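Keepsake tin

A keepsake tin is a lidded metal box, usually decorated, in which a household stores small things it does not use and will not throw away. Most begin life holding something else, commonly cookies, tea or toffee, and are promoted once the contents have been eaten. A minority are bought empty, at a price that would have covered a good many cookies.

Origins

Printed tins were sold as packaging long before anyone thought to collect them. Their second career is harder to date. The town museum at Grusstead holds a tin with a paper label reading "buttons, good", dated 1946, and a companion tin labeled "buttons, other". The collection now runs to 400 pieces, of which 40 are on display and the rest are stored, fittingly, in larger boxes.

Form

The typical example is rectangular with rounded edges and a lift-off lid. Hinged lids are found on better tins and are the first part to fail. Round tins stack well but are widely distrusted, having so often turned out to contain sewing supplies.

Decoration

Lid subjects follow fashion slowly. Coaching scenes and snow-covered villages held on for decades, then gave way to flowers, kittens and, more recently, the storybook style, with its pastel colors, woodland animals and a line of script borrowed from a fairy tale. Benedicta Opoku, whose Lids of the Pomare Valley remains the only book on its subject, divides storybook lids into those with a rabbit and those she considers unfinished.

Contents

Surveys are few. Lụa Tăng cataloged the contents of 100 tins from homes in Grerkness and found that foreign coins, spare keys and single earrings made up most of the total. None of the keys were matched to a lock. Small tools also turn up, generally of the kind that would have been useful had anyone remembered where they were.

Opening

A tight lid is eased up a little at each corner in turn. Prying hard at one spot bends the rim, after which the lid either never comes off or never stays on. Thin blades scratch the print and are discouraged in all the literature -- which is to say, by Opoku. 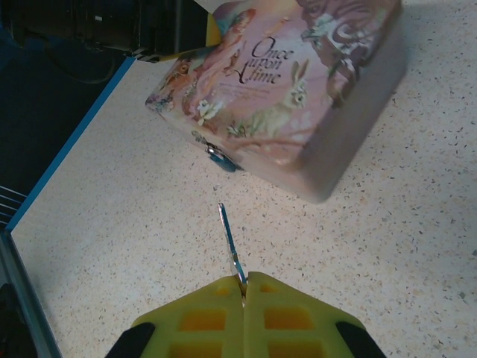
Rillisholm, July
A pink tin in the storybook style, lettered "Once upon a time" in dark script. The white rabbit sits among green leaves, ears up, with a brown, owl-like creature toward the top right of the lid. Under Opoku's system it counts as finished.

Care

Tins should be kept dry and dusted with a soft cloth. Rust starts at the seams and under old price stickers, which should be removed early or left alone forever. Paper lining protects the inside, though it also hides anything flat, and several owners in Tăng's survey were reunited with postage stamps.

See also: Button box; Junk drawer; Tea caddy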